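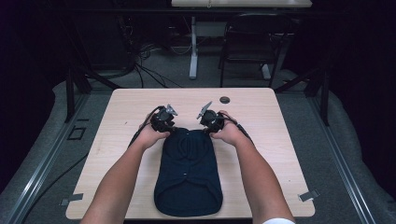 Arbeitsplatz für die Hemden: gefaltet wird mit zwei Handgreifern, einer links, einer rechts.

Besuch bei Chacko in Pradport, Tag der offenen Tür, 2026-03-15

Auf der Einladung stand »Der Roboter, der Ihre Wäsche faltet«. Ich bin mit dem Bus hingefahren, zweimal umgestiegen, und habe mir am Eingang ein Namensschild an die Jacke geklebt, das nach zehn Minuten wieder abfiel. Gefaltet wurde dann auch. Allerdings von Menschen, die sich die Greifer des späteren Roboters in die Hände nehmen und damit so arbeiten, wie die Maschine es eines Tages tun soll. Die Bewegungen werden aufgezeichnet und dienen als Lernstoff. Das ist ein anerkannter Weg, ich will ihn nicht schlechtreden, aber auf der Einladung hätte ich gern davon gelesen.

Durch die Räume führte uns Kerstin Lindholm. Sie sprach schnell und ließ Zwischenfragen zu, was bei solchen Terminen keine Selbstverständlichkeit ist. Seit Juli sammelt man hier Faltvorgänge, mehr als 700 sind es nach ihren Angaben inzwischen, das Ziel für die erste Stufe liegt bei 1016. Warum ausgerechnet 1016, wollte jemand hinter mir wissen. Die Zahl ergebe sich aus dem Versuchsplan, hieß es. Den Versuchsplan gab es nicht zu sehen.

Das Hemd zu Beginn machte einen ordentlichen Eindruck, wie es da schmal und lang auf dem Tisch lag. Ein dunkler Stoff auf einer hellen Platte ist aber auch der freundlichste Fall, den man sich aussuchen kann. In meiner Wäsche kommen verdrehte Ärmel vor, Spannbettlaken, Socken in Hosenbeinen. Ich fragte, wie viele verschiedene Kleidungsstücke in den Aufnahmen stecken. Antwort: 100, und davon sei ein guter Teil gestrickt. Strick gilt im Haus als die schwierige Abteilung, er dehnt sich, rollt sich ein und lässt sich ungern an einer Kante fassen.

Mit den Strickteilen hat man sich dann auch länger aufgehalten. Zwei Finger mit dünnen Auflagen an den Innenseiten klemmen den Stoff ein, am Ärmel zum Beispiel ganz unten. Mehr Feinheit steckt mechanisch nicht dahinter — die Klugheit soll später aus der Software kommen. Ob zwei Finger genügen, wo ich selbst zehn benutze und manchmal noch das Kinn, blieb für mich offen. 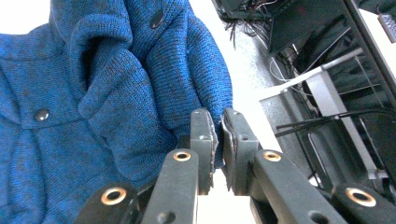
Ea Stougaard meinte dazu, zwei Finger seien gar nicht das Problem, sie habe in Plevel schon Greifer mit fünf gesehen, die an jeder Strickjacke verzweifelten. Entscheidend sei, ob die Maschine merke, dass ihr der Stoff entgleitet, und danach solle ich lieber fragen.

Das habe ich getan. Frau Lindholm sagte, daran werde gearbeitet. Den Satz habe ich an dem Nachmittag viermal in mein Heft geschrieben, zu vier verschiedenen Fragen.

Im Nebenraum gab es Kaffee und einen Vortrag von Arnout Verstraete über das Projekt Otel, unter dem das Ganze läuft. Gedacht ist zunächst an Wäschereien, Privathaushalte kommen später. Eine Folie zeigte eine Kurve, die steil nach oben ging, die senkrechte Achse war unbeschriftet. Auf Nachfrage hieß es, das sei schematisch zu verstehen. Zum Preis wollte er nichts sagen, zum Stromverbrauch auch nicht. Immerhin räumte er ein, dass eine geübte Kraft an der Faltmaschine einer Großwäscherei auf lange Sicht schneller bleibt.

Wer mochte, durfte die Greifer selbst ausprobieren. Ich brauchte für ein Geschirrtuch peinlich lange, und nach dem zweiten spürte ich die Handgelenke. Seitdem sehe ich die Arbeit der Leute dort mit mehr Respekt als das Produkt, das daraus werden soll. Wie lange eine Schicht dauert, habe ich leider vergessen zu fragen.

Einen Roboter, der ein Hemd allein zusammenlegt, habe ich in Pradport nicht vorgeführt bekommen. Für den nächsten Termin im Juli ist einer angekündigt. Man kann sich schon anmelden, es gibt 400 Plätze, die Teilnahme ist kostenlos. Vom Bahnhof fährt der Bus nur stündlich, also besser früh losfahren. Ich komme wieder und bringe ein Spannbettlaken mit.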